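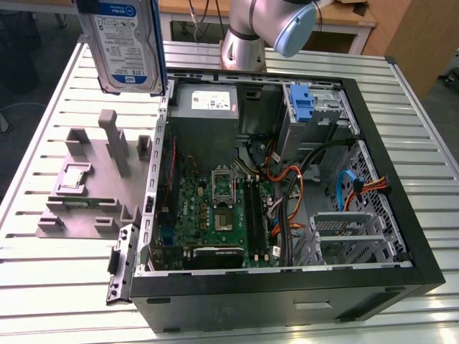 Visit to the Iveck refurbishing works, Imrie
Posted 3 January 2024

Our local history and industry group goes on a few outings each winter, and the November one was to the Iveck works at Imrie. Iveck takes in old office computers, sorts them, and sells what can be used again. The rest is stripped for parts and metal. We had asked for a date in the spring, but they only open to groups when the loading dock is quiet.

The works is in the old Plandent building on the river side of town. Plandent made dental chairs there until it closed, and a few of our members remember the noon whistle. Parking is at the back. The sign at the gate still points to the front, so two cars went around the block before they found the way in. Visitors sign a sheet, get a pair of safety glasses and are asked to keep to the yellow line on the floor.

Fergus MacKinnon, the floor manager, took us around. He started at Plandent as an apprentice and came back when Iveck bought the building, so he could tell us what each bay used to be. The present sorting hall was the upholstery shop. The old hooks for the hides are still in the roof beams. The plating room is closed off and used for storing empty pallets.

Computers come in on pallets, mostly from school districts, insurance offices and hospitals. Fergus said that a normal week brings in 500 machines and that the week after a big school contract can bring 1000. Each pallet is weighed and given a tracking number in a program called Flevorer, which the staff complained about freely. It logs them out if they leave it alone for more than 2 minutes, and the scanners then have to be paired again.

From the dock the pallets go to sorting. Laptops go left, desktops go straight on, and monitors go to a separate room with its own door. Monitors bring in very little money now and they take up the most space. I was surprised by how much of the work is simply moving things from one place to another. The floor has a slight slope left over from the days when it was hosed down, and every cart has to be chocked.

The first decision on a desktop is whether to sell it whole. A clean case with a fairly recent processor usually goes through testing and out to a dealer. Older ones are worth more in pieces, and the order in which they are taken apart matters less than I had thought. Memory and processors are small and easy to sell, so they are often pulled early. Power supplies are tested as a batch on a different day. Drives have their own rules, and we were shown the locked cage where they wait to be erased or shredded. A customer can ask for a certificate with the serial number of each drive on it.
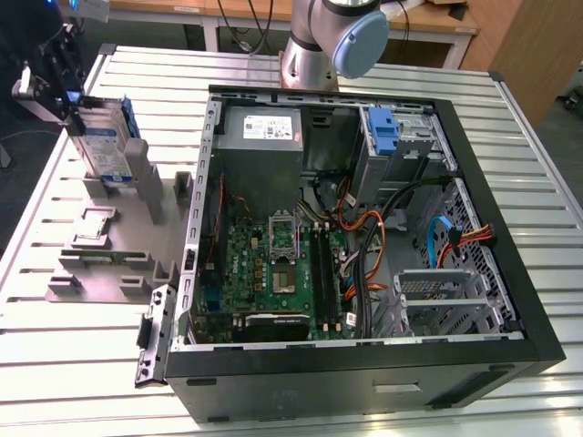 Harvested parts are priced from a list that changes every Monday, and the buyers who come in person like to look inside a case before they make an offer on it. Fergus showed us what they look for. An empty processor socket with the lever up and the pin area in view, as on this green board, can be checked for damage straight away. Both black memory slots are empty as well, while the graphics card and the gray power supply are in the case, and a buyer would want to know about both of those before talking about money.

After the desktops we saw the cable room. Power cords are sorted by plug and sold by the pound. There is a bin for cords that no one can identify, and one of our members, who used to work for the phone company, spent a good while with it and put names to several.

Coffee was in the old Plandent canteen. The wooden serving hatch is original, and so is the clock, which does not run. On the wall there is a framed photograph of the 31 people who worked in the upholstery shop in its last year. Two of our group found relatives in it. Fergus would like names for the others, and he has promised us a copy to hang at the library.

The tour took a little under two hours, all of it standing, and there are no seats until the canteen. The hall is not heated much, so wear a coat. Groups should write to the Iveck office well ahead and say whether anyone needs the ramp, which is on the river side and is kept locked.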